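The Elero Lot

Selma Jurić had been buying wine for the shop in Wiltville for nineteen years, and in that time she had sent back two shipments. The Elero would have been the third. She opened the first bottle at four in the afternoon, poured a little, and left it alone while she finished the invoices. When she came back it smelled of wet cardboard and, under that, of cherries.

She opened a second bottle. That one was fine. She opened a third, and it was fine too, but it was not the same wine as the second.

"Same label," said Jayson Lumbao, who was breaking down boxes by the back door.

"Same label," she said. "Same year, same lot number."

She wrote the lot number on the back of an invoice and put the three glasses in a row under the lamp. The second glass was darker at the rim. She called Glenys Bright at the importer's and got the machine. She left a message that was longer than she meant it to be, and halfway through it she started talking about the price.
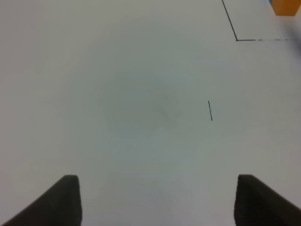 The table, November.

The Elero came from a hillside outside Cáceres, or that was what the sheet said. Boris Vlachou had brought the sheet himself in the spring, along with one bottle, and she had tasted that bottle with him standing up in the office. It was good. It had a dry, stony taste that went on after you swallowed. She ordered fifty cases on the strength of it, more than she had ever ordered of anything from a grower she had not met. Boris had shaken her hand and asked if he could keep the rest of the bottle for the drive.

Now the cases were stacked along the wall in the cellar and the first check had cleared.

Jayson tasted the second glass and the third glass. He was twenty and had only been allowed to taste since the summer, and he took it seriously. He spat into the sink and ran the tap.

"This one's older," he said, pointing at the darker glass.

"It can't be older. It's the same year."

"I'm just telling you what it tastes like."

She tasted it again. He was right. It had dried leaves in it, and something like the inside of a leather bag. The other was all fruit, straight off the vine, with hardly any tannin. If somebody had handed her the two glasses at a dinner she would have said seven years apart, maybe eight.

They opened six more. She used a pencil to mark each box with an O for old or a Y for young. By the time it was dark outside they had four of one and two of the other, and her teeth were purple. Jayson had found some crackers. The rain had started and they could hear it on the grate over the cellar steps.

"You could sell it as two wines," he said.

"With one label?"

"You could tell people."

She thought about the people she would have to tell. There was a man who drove in from Nollorthorpe every month for a mixed case and wrote her letters about it afterward. He would probably like it. The restaurant on the corner would not like it at all. They printed their list twice a year and they wanted the bottle to taste the way the list said.

Glenys called back at seven. She listened without interrupting, and Selma could hear her typing.

"How many have you opened?" Glenys asked.

"Nine."

"Stop opening them."

Selma put the pencil down. Glenys said she would call the grower in the morning. She said there had been a bad frost up there one spring and it was possible somebody had stretched a small year with what was left in the old tank, and bottled from both ends.
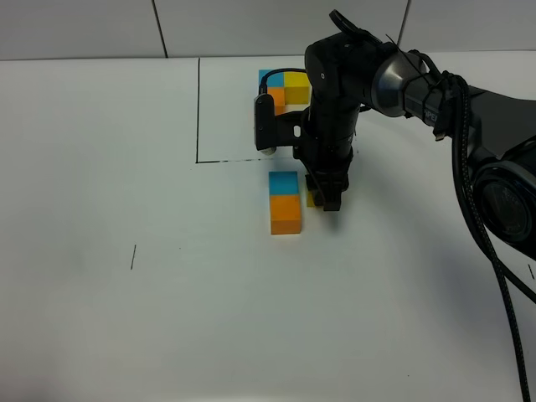

Radka Popescu, when Selma reached her at home that night, said she would keep the old ones and send back the rest, and that a frost was no excuse for a label.

"I can't tell which is which without pulling the cork," Selma said.

"Then keep all of it or none of it," said Radka. "What did you pay?"

Selma told her. There was a pause on the line.

"Keep it," Radka said.

She went back down to the cellar after she hung up. Jayson had rinsed the glasses and gone home, and he had left the two good bottles on the step with the corks pushed back in. She sat down beside them with her coat on. She pulled the cork on the darker one and drank from a coffee mug, and read the back label, where it said the wine should be served with lamb.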